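Undutham 518 Portable Football Goal

Home / Football / Goals and Nets / Portable Goals

Sold singly or as a pair. Ships from our Otthorpe warehouse.

The Undutham 518 is a folding football goal for training, small-sided games and junior match days. It has a welded aluminium front frame, a steel rear ground bar and a clip-in net. Two adults can carry it, and once the pins are in it stands up to regular use by under-sevens through to senior squads doing finishing drills.

We have stocked the 518 since the first version came out. The current model has a thicker crossbar and a new hinge. If you own the older goal, the nets still fit, but the hinge pins do not.

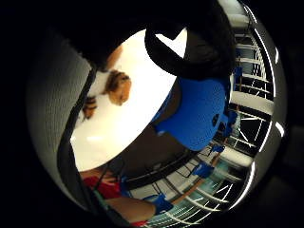

Photo: Lempi Kokkonen

What's in the carton

Front frame in two halves, rear ground bar, side stays, hinge pins with retaining clips, one white net, a bag of net clips, ground pegs for grass and a printed assembly sheet. Anchor weights are not included. You need them on any surface that won't take a peg, so please add them to your order if you play indoors or on synthetic turf.

Setting up

Lay both halves of the front frame face down and join them at the crossbar. Fit the pins from the inside so the clips face the back of the goal. Open the side stays until they lock, then attach the ground bar. Stand the goal up with one person at each post. Hang the net last, starting from the middle of the crossbar and working out to the posts.

The first assembly takes a while, mostly because the clips are stiff out of the bag. After that it goes up quickly. To fold it, leave the net on, release the stays and bring the ground bar forward until it rests against the posts. There is a strap on the left post to hold everything together.

Anchoring

Every portable goal must be anchored before anyone plays near it, including at practice and including when it is only up for a few minutes. Use all the pegs on grass. On hard surfaces place the weights on the rear ground bar, never on the side stays. Do not let children climb or swing on the goal. When training is over, fold it and lock it away or chain it face down.

Choosing a colour and net

The frame comes in white only. White nets are standard and we carry black and royal blue as extras. Black is easier to see through if you film matches from behind the goal. Blue fades a little over a summer outdoors — it doesn't weaken the net, but you will notice it next to a new one. 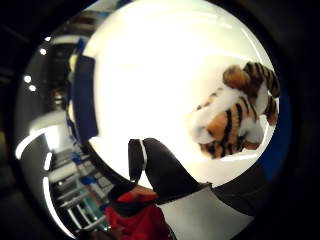 The mesh is knotted on all three colours, and the net clips are the same part, so you can swap one for another without tools. Replacement nets are listed under Spares.

Care

Rinse the frame with fresh water if your ground is near the coast. A drop of light oil on the hinges at the start of the season is enough. Check the welds and the pins each month and stop using the goal if a post is bent. Nets should be dry before they go into storage, otherwise they go mouldy and the smell is hard to shift.

Specifications

Model: 518
Maker: Undutham
Front frame: aluminium, powder coated white
Ground bar: galvanised steel
Goal depth at base: 2000 mm
Net: knotted, clip-in
People needed to assemble: 2
Use: indoor and outdoor
Frame warranty: 7 years
Net warranty: none

Customer reviews

"We bought a pair for the junior program and they get used four nights a week. Powder coat has chipped where the posts touch when folded. Otherwise no complaints." — Nilton Arboleda, Restrepo Park Juniors

"Good goal, heavy for one person. I tried moving it alone and won't do that again. Assembly sheet could do with bigger drawings."

"Ordered in September and the weights came separately, a week after the goal. Ring and check if you need them for a set date."

Delivery and returns

The goal travels as one long carton and the driver will need somebody on site to help unload. We can't leave it at an unattended ground. Unused goals can be returned in the original carton, with freight at the buyer's cost. Clubs and schools can order on account — call the Otthorpe counter and have your purchase order number ready.

Also in this range

Zulidberg anchor weights
Zulidberg wheel kit, fits 518 and later
Undutham replacement net, white, black or blue
Hinge pin and clip set

Page updated Apr 8, 2022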